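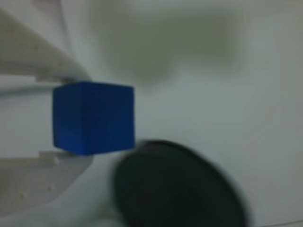
Section 4: Adding a Newly Acquired Community to Your Portfolio

Applies to Tusau Portfolio Manager, release 2. Updated March 2022.

By the time you reach this section you have your company profile in place and at least one owner entity on file. Now comes the part most of our customers have been waiting for, which is bringing a senior living community into the system after closing. Set aside a quiet afternoon for it if you can. Nothing here is hard, but there are a good many small choices along the way, and it's a lot more pleasant to make them with a cup of coffee and the closing binder open beside you than between phone calls.

We'll use a community called Irden, with 59 assisted living apartments, bought through an owner entity called Sketville Holdings. Wherever you see those names, put in your own.

Before you begin

Have these within reach:

The final settlement statement, signed by both sides
The rent roll as of the closing date
The state license number, or the interim number if the change of ownership is still being processed
The management agreement, if an outside operator runs the building
The loan documents, if there is a loan

Note: A draft settlement statement will do for practice, but please don't post it. Prorations nearly always shift a little in the last day or two, and posted figures take two people to undo.

4.1 Create the community record

1. From the Portfolio menu, choose Communities, then New.
2. Type the community name the way it appears on the license. If the sign out front says something different, put that in the Display Name box, and your residents' families will see the friendlier version on their statements.
3. Pick the owner entity from the list. For us that's Sketville Holdings. If yours isn't there, go back to Section 3 and add it first.
4. Enter the closing date. Everything before this date belongs to the seller and everything on or after it belongs to you.
5. Under Care Types, check each one the building is licensed for, even if you aren't offering it yet.
6. Click Save. The record shows up in your list with a gray Pending tag, and it will stay gray until you finish 4.3.

Caution: The closing date locks once the record is posted. Read it twice, and have somebody else read it once.

4.2 Enter the purchase

1. Open the Capital tab and choose Add Acquisition.
2. Enter the total purchase price from the settlement statement. Leave out closing costs for now, as they have a box of their own further down.
3. Split the price among land, building, and furnishings. Your accountant or appraiser will have given you these amounts. If you're still waiting, choose Allocate Later and the system will remind you at month end (and keep reminding you, we're afraid, until it's done).
4. Add each source of funds on its own line. Equity goes in first, then the senior loan, then anything else.
5. Check the Difference box at the bottom. It should read zero before you go on.
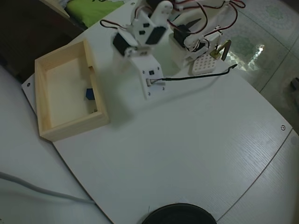

If the Difference box shows a small amount, look first at resident deposits. Sellers often hand these over as a credit at closing, and it's easy to count the credit once under price and again under liabilities. Property tax prorations are the next place we'd look.

Note: Each acquisition can hold up to 200 funding lines. If you have a long list of individual investors, enter them as one total here and keep the detail in the Investor module.

4.3 Bring in the rent roll

1. Go to Residents, then Import, and download the blank template.
2. Copy the seller's rent roll into the template, one apartment to a row. Empty apartments need a row too, with Vacant in the status column.
3. Keep base rent and care charges in separate columns. Some sellers lump them together, and you may have to go back to the resident agreements to pull them apart. It's tedious work, and we're sorry about that, but your reports will be far more useful for it.
4. Upload the file and wait for the green bar. A file can have as many as 600 rows.
5. Review the Exceptions list and fix whatever is on it, then click Post.

Caution: Don't close the browser window while the bar is moving. If you do, open Import History and choose Roll Back before you try again.

4.4 Connect the operator

Skip this part if you run the building yourself.

1. Open the Operator tab and choose Invite.
2. Select the role. Most owners pick Tan, the light-access role named for its color on the permissions screen, which lets the operator enter census and expenses without seeing your loan or equity figures.
3. Enter the management fee and say whether it's figured on billed or collected revenue. The management agreement will spell this out, usually in the section on compensation.
4. Click Send. The invitation stays good until it's accepted or you withdraw it.

When the operator accepts, their name appears beside the community in your list. Continue to Section 5 to set up the monthly budget.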